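Miststead open day: an afternoon of clothes, hangers and very good folding

Posted 16 Oct 2018

I went to the Tevetti open day expecting to stay an hour and came home after dark with sore knees and a whole new opinion of my closet. If you like other people's laundry (and I do, I can't help it), this is the best free afternoon in Miststead.

Quick background for anyone who hasn't been. Tevetti takes in clothes from all over the Altby side of the valley, sorts them, folds them and sends them back out to families who can use them. They handle 2,000 pieces in a busy month. I had pictured conveyor belts and steel tables. Most of it gets done at floor level in ordinary rooms, the way my grandmother did it, with the heaps in front of you and your legs stuck out to one side.

We left our coats at the front, got a cup of tea and a printed map with the rooms marked on it, and then we were free to wander. I went straight past the intake desk, where there was a line, and started with the folding.

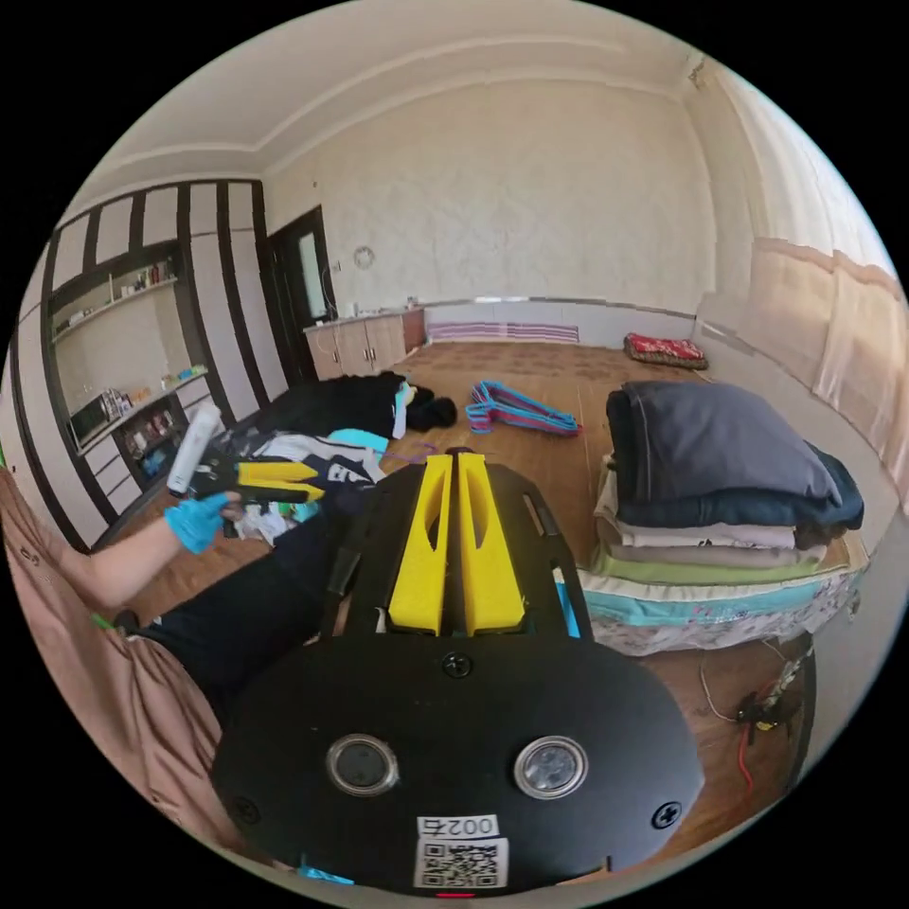 The first thing I learned is that you empty everything off the hangers before you fold a single shirt. I have always done it one at a time, hanger off, fold, next, and it takes me all evening. At Tevetti the hangers go in one pile and get dealt with on their own at the end. I tried it at home that same night and flew through the winter stuff!

The second thing is to sort by weight before color. Heavy knits and sweatshirts first, then pants, then the light things. I asked how strict they are about it and got a laugh. Pretty strict, then. A stack with T-shirts at the bottom and a fleece on top stays up fine until somebody carries it down a hallway, and there is a long hallway.

Each visitor could have a go at a small pile of four things. Mine had a hooded top in it, which I have never once folded well. The trick they showed me is to lay it face down, smooth the hood flat against the back, bring the sleeves in, and only then fold up from the hem. You get a neat block with no lump at the neck. I did it over and over, just because it was so satisfying. 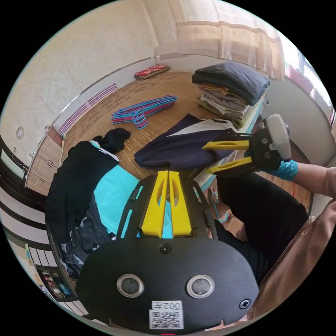
Msimang, from the next group along, wanted to know why anyone would fold a hooded top at all when it could go on a hook, and said hers had lived on the back of a door for years with no harm done. Fair enough at home, but you can't stack a hook in a delivery box. We went back and forth on this for a good while, and then got onto fitted sheets, and I think we would still be there if the tea hadn't come around again.

After the tea I looked in on the sizing room (tape measures, a wall of labels, lots of talk about kids' sizes running small) and the button drawers, which deserve a post of their own. There are 1,000 buttons in the jars by the door, according to the sign, and every one was saved from something past mending. I could have spent the whole afternoon with my hands in those jars.

Towels get their own rules, by the way. Long sides in first, then thirds, with the folded edge facing out so you can lift one without dragging the rest off the shelf. If a towel is going in with clothes, it goes underneath.

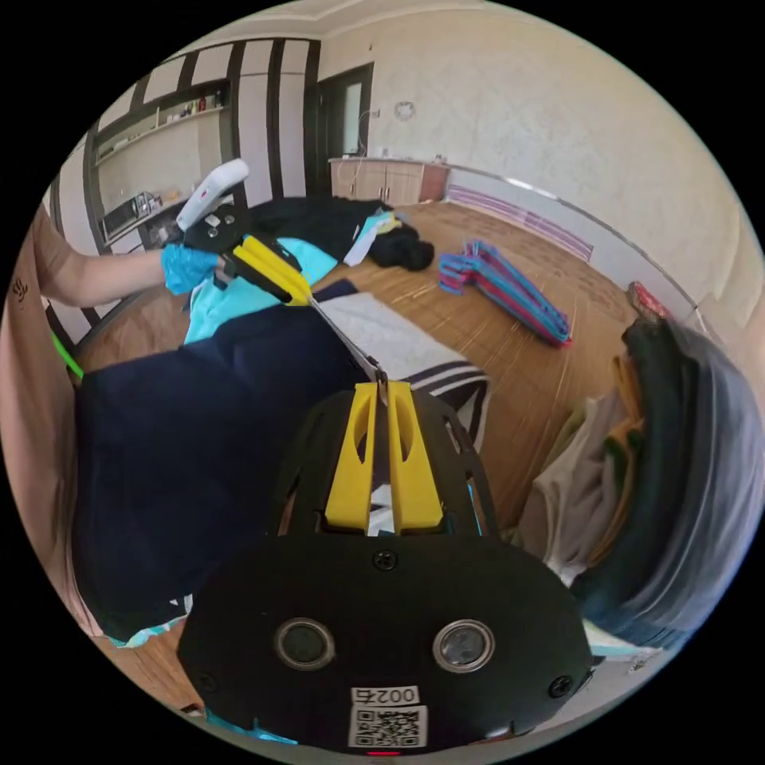

What about black clothes, asked a woman behind me, because in her house they all turn into one big lump and she can never tell the leggings from the sleeves. The answer was to work on something pale. Spread an old light sheet, put the dark things on that, and shake each one out by the waistband or collar before you set it down. She wrote it on the back of her map and so did I.

It was a good crowd, too. People kept offering up their own methods, and I heard two completely different ways to fold a pair of jeans, both defended with real passion. I'm keeping mine.
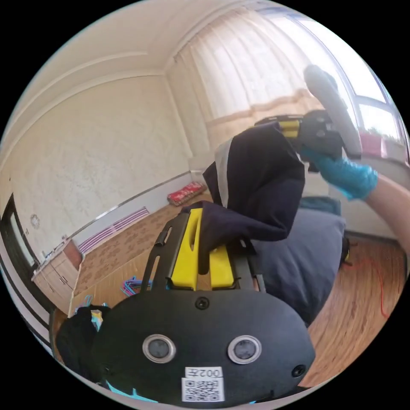 My own weak spot is the end of the job. I can fold happily for hours, and then the leftovers sit on the chair for a week. So I paid attention to how they finish a room. Big bedding gets folded early and put to one side. Hangers come last, and that means the whole jumble of blue, pink and purple plastic on the floor gets untangled, turned the same way and hooked together in bunches. I timed myself doing a bunch at home and it was two minutes. Two minutes! I have been stepping over mine since summer.

If you go to the next one, wear pants you can kneel in, and get to the folding before the tea. Parking is easiest on the Altby road. There's another open day planned for spring, and I've already put my name down to help with the button jars.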